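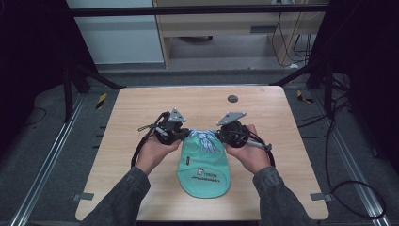 Textile Care and Finishing, Unit 7: Structured Caps
Course handout
Ayane Sugawara
02/09/2023

12 shares | 4 comments

7.1 Scope

This unit covers the construction, inspection, shaping and folding of the baseball cap. Bucket hats and knitted caps are in Unit 8. Students should have read the section on interfacing in Unit 3 before the practical session. The unit assumes access to a flat table, a soft brush, a steamer and a cap form in one adult size.

7.2 Parts and terms

Crown. The part that covers the head. Most baseball caps are made from six triangular panels, called gores. Five-panel caps replace the two front gores with one wide panel, so there is no seam down the middle of the front. Printed logos sit flatter on a five-panel front, while embroidery tolerates the center seam.

Button. The covered stud at the top where the gores meet. It hides the joined seam ends and carries no load. Some caps omit it.

Eyelets. Stitched or metal-rimmed vent holes, normally one per gore.

Brim (also bill, visor, peak). A stiff insert between two layers of fabric, held by rows of parallel stitching. Older inserts are pulpboard and must not be soaked. Current inserts are mostly polyethylene. To tell them apart, flex the brim slightly near one corner. Board resists and then creases; plastic springs back.

Sweatband. The folded strip inside the lower edge of the crown. It takes most of the soil and most of the wear.

Closure. The adjustable opening at the back: hook and loop, snap strip, or a fabric strap with a buckle or slide.

Front backing. Buckram or fused interfacing behind the front panels. A cap with this backing is called structured. A cap without it is unstructured and will collapse when set down.

7.3 Inspection before handling

Place the cap on a clear, pale surface with the brim toward you. A pale surface shows shed dye and lint sooner than a dark one. Work in this order and write the result on the card before going to the next line.

1. Brim outline. Compare left and right curves. Note any twist.
2. Brim seam. Look for lifted stitches where the brim meets the crown.
3. Front panel. Record the print or embroidery method. For prints, note cracking, lifting and loss of small characters. Small lettering close to the brim seam fails before a large logo does, as the fabric flexes most there.
4. Side panels. Record woven labels, their position and the number of attached edges.
5. Crown top. Check the joined seam ends and the button, if present.
6. Closure. Open it fully, then set it to the middle position.
7. Sweatband. Turn out and check for staining, shrinkage and broken stitches.

Straps, ties and ribbons are laid out straight and recorded separately from the cap. A twisted strap left on the crown during steaming will leave a mark, and striped straps can transfer color to light fabric. Test the stripe with a damp white cloth first.

7.4 Lifting and turning

Do not lift a structured cap by the brim alone. The weight of the crown then hangs from the brim seam. Two methods are accepted in this course.

Two-sided lift. Hold the crown from opposite sides, low down, with the fingers flat. Use this for moving a cap to or from the form.

Crown pinch. Take a small fold of fabric near the top and raise the cap straight up. This is acceptable for short moves of unstructured caps. On structured caps it pulls the gore seams out of line and can crease the backing. Release both sides together so that the crown settles evenly.

7.5 Shaping

Set the cap on the form and close the strap until the sweatband touches all the way around. Steam from inside where possible. Keep the steamer head moving and clear of printed areas. Shape the front panels first, then the sides, then the back. Leave the cap on the form for 15 minutes before touching it again.

Printed panels are steamed from the inside only. If the print is a heat transfer, cover it with a dry cotton cloth and reduce steam to the lowest setting.

The brim is shaped last. Curve it by hand with the thumbs underneath, starting at the center. Flat brims are left flat.

7.6 Folding and stacking

Unstructured caps: push the back gores into the front so that the rear half nests inside. Tuck the closure under the sweatband. Stack with brims in one direction.

Structured caps: do not push in the front. The back may be nested if the cap will be stacked for a short time. For storage through a season, leave the crown open and fill it with acid-free tissue.

Light solid colors, such as mint, cream and pale gray, are stacked apart from dark ones. Pastels show rub marks from dark brim edges, and these rarely brush out.

Reference load for the storage exercise: the Tullano bin holds 67 nested caps in a single layer of rows. The Pakurwood shelf unit is rated in this workshop at 800 caps with crowns nested and must be loaded from the bottom.

7.7 Common faults

Puckered front panel. Interfacing has separated from the face fabric. Re-fusing works only when the adhesive is still present and the print can take the heat.

Peaked crown. Gore seams were pressed flat from outside. Re-steam on the form.

Wavy brim. Board insert has been wet. Not repairable without replacing the insert.

Halo at the sweatband. Dried salts. Treat with cool water and a damp cloth, working outward from the stain toward the seam.

7.8 Practical task

Inspect, shape and fold two caps, one structured and one unstructured. Submit both cards with the caps. Strap and closure are marked as separate lines. Cards with blank lines are returned unmarked. The October group will use the revised card, which adds a line for brim insert type.

Related handouts
Unit 3: Interfacing and Fusibles
Unit 6: Collars and Cuffs
Unit 8: Soft Hats and Knitted Caps
Steamer Setup, Sasaki Bench Model
Preltier Cap Forms: Sizes and Care

3,690 views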